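In Defence of the Thing Under the Tarp

29 March 2024

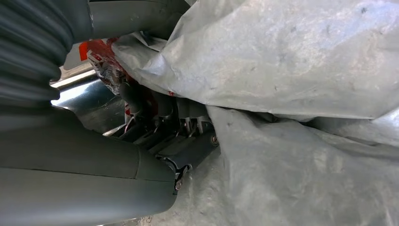
Every household, workshop and village hall I have ever known has had a covered heap. Ours in Veststead has been through several locations and at least two changes of government. The contents vary, but the principle holds: somebody puts down a thing that has no home, somebody else puts down another thing beside it, and then a sheet goes over the lot and the matter is considered closed. A grey tarp is the classic choice. It goes on looking more or less clean, then gathers its dusty patches and its specks, and it never quite covers everything, so that some brackets and a hinge or two peep out from under the edge with a crinkled red and white packet keeping them company. I have no idea what the brackets hold up. I would not dream of throwing them away.

I raise this because we are living through a period of great severity about clutter. The Illby Courier ran a piece in December telling readers to own no more than 100 things per room, a figure which must have been arrived at by someone without a cutlery drawer. There is a shop in Sastside that will sell you clear boxes, with labels, so that you may look at your spare hinges from all sides and feel judged by them. The boxes cost 29 pounds for the set. For that money you could buy a good many hinges.

The case against the covered heap is easily made. It takes up room. It breeds. When you finally need a bracket, the one you find is the wrong one, and you drive to Wojcik's, the hardware place on the Illby road, and come home with a new bracket in a packet of four. Three of those go under the tarp. I accept all this. I have driven to Wojcik's on the strength of it more often than I would like to put in print.

What I don't accept is that the clear box is an improvement. A box asks you to decide what a thing is. Is a flat metal plate with rounded edges a fitting, a spare, a part or an offcut? Put it in the wrong box and it's lost for good, under a label swearing it is something else. Under the tarp it is simply among its own kind, and when you want it you lift a corner and rummage. You will find it, or you will find something that can be made to do.

There is also the question of nerve. Metal bits are patient. The stable door at the end of our lane has 1828 cut into the lintel, and its bottom hinge was mended last winter with a strap that had sat under one sheet or another since before I moved in. It fits badly and works perfectly well. Had the tidy people got there first, that strap would have gone to the tip and the door would be leaning against a wall, waiting for a specialist.

I will give some ground on the packaging. A crushed packet is no use to anyone, whatever it once held, and I can't pretend the heap improves for having one in it. Wrappers should go in the bin. So, probably, should any fixing bent past recognition – although I would want to see it first, and I would want a day or two to think.

As for the tarp itself, leave it alone. People will insist on folding them. A folded tarp is a stiff, slithering parcel that won't stay on a shelf and has to be weighted down with something heavy, and there you are with the beginnings of another heap. Crumpled over the old one, it at least has a job.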